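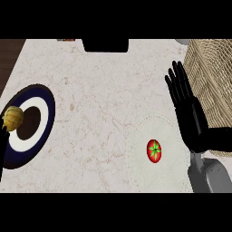 **Figure 3.** Courge jaune côtelée et assiette à bord bleu marine sur un plan en marbre blanc (image de synthèse).

## 4. Lecture des côtes et conservation des courges d'hiver

Les cucurbitacées de conservation se prêtent merveilleusement à l'étude des savoirs domestiques, et c'est tout le plaisir de ce volet de l'enquête ! Dans la vallée de Trumska, presque chaque foyer garde des courges d'octobre à la fin de l'hiver, et chacun possède ses critères pour décider laquelle manger d'abord. Les cahiers de cuisine dépouillés à Nevia nous ont livré 2245 mentions de courges entières, que nous avons rapprochées des entretiens menés dans les deux versants de la vallée.

### 4.1. Un vocabulaire de la peau

Le premier résultat tient au lexique. Les habitants du versant nord distinguent sept états de la peau, du « vert bavard » (fruit cueilli trop tôt, pédoncule encore tendre) au « cuir », stade où l'ongle ne marque plus. Sur le versant sud, le vocabulaire est plus pauvre pour la surface, mais il devient d'une richesse étonnante dès qu'il s'agit du creux entre deux côtes. Un creux net et sec classe le fruit parmi les « dormeuses », que l'on descend à la cave ; un creux terne l'envoie à la soupe dans la semaine.

Les fruits ronds à lobes pâles et à sillons orangés, du type de la figure 3, occupent une place à part. Leur couleur change peu pendant le stockage, ce qui prive les cuisiniers de leur repère habituel. On les juge donc au son et au poids — une pratique décrite dans les cahiers les plus anciens et toujours vivante aujourd'hui. Plusieurs personnes interrogées tapotent le fruit près du pédoncule, jamais sur le flanc, et comparent la note à celle d'une courge voisine.

### 4.2. Où poser les fruits

La question du support revient sans cesse, avec des avis très tranchés. La paille domine dans les caves, le papier journal dans les appartements. La pierre nue est déconseillée dans les cahiers de Nevia, où on l'accuse de « tirer le froid par-dessous », alors que les familles de Jedell s'en servent volontiers pour les courtes durées, entre l'achat et la cuisson. Nous ne prétendons pas trancher ce débat, mais la cohérence interne de chaque tradition est remarquable : là où l'on évite la pierre, on retourne aussi les fruits à intervalles réguliers ; là où on l'accepte, on les laisse en place.

### 4.3. Le fonds Hepburn

Le fonds Hepburn, avec ses 4000 fiches de recettes, apporte un contrepoint précieux. La courge y apparaît surtout en février, au moment où les réserves baissent et où les dernières pièces doivent être consommées vite. Les préparations se font alors plus épicées, souvent confites au vinaigre, et les graines sont grillées à part. Une fiche annotée par deux mains différentes donne même la marche à suivre pour sauver la moitié saine d'un fruit entamé par la moisissure : couper large, saler la tranche, cuire le soir même. La seconde main a barré « saler » et inscrit « cendre » dans la marge, usage que nous n'avons retrouvé dans aucun entretien et que nous reprenons à la section 5 avec les autres emplois de la cendre au cellier.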